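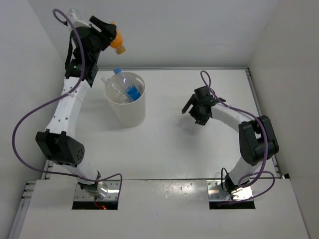
Two-arm cell, bottle sorting task. Left gripper holding the orange bottle, right gripper open.

Home Topics Robotics Safety & Standards Ask
Search this site Go

Cable slack and idle arm rules for a two-arm sorting cell

Saranya Rajan
I am writing the cell rules for a bench with two small arms that put bottles into a round bin. The external cable on each arm runs outside the links in wide loops. Two points are unclear to me. How much slack is acceptable at the elbow and wrist? And should the second arm be parked at home while the first one is over the bin, or may it wait over the table?
437 views 4 shares

Doina Vasić
Set slack at full reach, then check it folded. Move each joint through its whole range by hand with power off and note where the loop touches a link or the wall. On the left arm I can see one tie on the long link. I would add a second below the elbow, where the cable swings out widest. Leave the wrist loop free to turn.
For the waiting arm, define a shared zone around the bin and let one arm hold it at a time. Waiting outside the zone is fine. Our limit at Trarell is 20 cm between grippers, written into the risk assessment. Yours has to come from your own stopping distance.
53 votes

Bereket Feyisa
We just park it. Slower but no collisions so far.
4 votes

Share Report Related topics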